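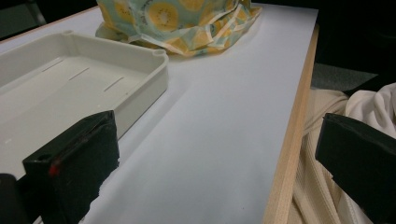
Bancs d'essai › Manipulation et apprentissage

Pince à main Skutetti : quatre mois d'essais, et je ne veux plus la rendre

Note : 4/5

Je préparais depuis longtemps un jeu de démonstrations pour une politique d'imitation, et la téléopération me sortait par les yeux. Deux bras, un casque, une latence pénible, et au bout d'une matinée de quoi remplir un demi-dossier. Avec la Skutetti, on prend la pince en main, on s'assoit à table et on fait le geste. C'est tout ! La caméra voit les deux doigts noirs et ce qu'il y a entre eux, le reste se reconstruit après coup.

Le plan de travail est blanc, avec un bac en plastique blanc peu profond et un tissu à rondelles d'agrumes jaunes sur fond vert d'eau. J'aime beaucoup ce couple-là : un objet rigide presque de la couleur de la table, et un textile froissé qui ne reprend jamais la même forme. Pour la perception, c'est un régal (ou une punition, selon les jours).

Côté chiffres, nous avons enregistré plus de 3000 démonstrations et j'en ai gardé 1118 après tri. Le tri est sévère, je l'assume : trajectoire perdue, doigts hors champ, geste hésitant, poubelle. Fulgencio Arriaga a entraîné la politique sur ce sous-ensemble, puis sur le tout, et le sous-ensemble gagne nettement sur le tissu. Sur le bac, les deux se valent. Rochelle Lockyer a refait l'entraînement à Govham avec une autre graine et retrouve le même écart, ce qui m'a fait très plaisir.

Des reproches ? L'étalonnage d'ouverture dérive un peu et il faut le refaire à chaque séance. Le suivi souffre aussi quand une grande surface blanche occupe l'image ; le logiciel Thoroddsen s'en sort mieux que celui livré d'origine, prenez-le dès le départ. Et la notice est maigre.

Mais quelle liberté de mouvement ! Prochaine étape en mars à Neltdale, avec cinq opérateurs débutants et les mêmes objets.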